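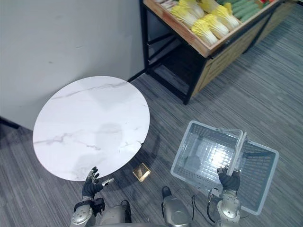
Sumampouw Store Team
How to set up and look after the cabbage stand

Use these steps when you open the produce corner or refill it during the day. Allow 10 minutes.

1. Wipe the tray with a barely damp cloth and let it dry. Standing water marks the wood. Leave the black metal frame for the weekly clean.

2. Check each napa cabbage before it goes out. Pull off any outer leaf that is torn or slimy. If you have to take off more than three leaves, put the cabbage in the markdown box.

3. Lay the cabbages on their sides in rows, all with the leafy ends facing the same way. Set the back row first and work toward the front rim. Do not stack them. The ribs bruise easily and the marks show by the afternoon.

4. Put the long greens in next to the cabbages. Keep the bundles tight and parallel.
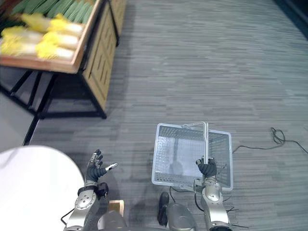
Napa cabbages in the tray, with long greens behind them.

5. Look over the floor around the stand and the round table. Pick up packets and anything else that has dropped, and vacuum up loose leaves.

6. Empty the shopping baskets and wipe the handles. Wash the inside of any basket that has soil in it.

When the tray is down to five cabbages, move them forward and refill from the back. Late in the day, ask Lovisa Eklund before opening a new case. Write each case you open on the sheet by the cooler door.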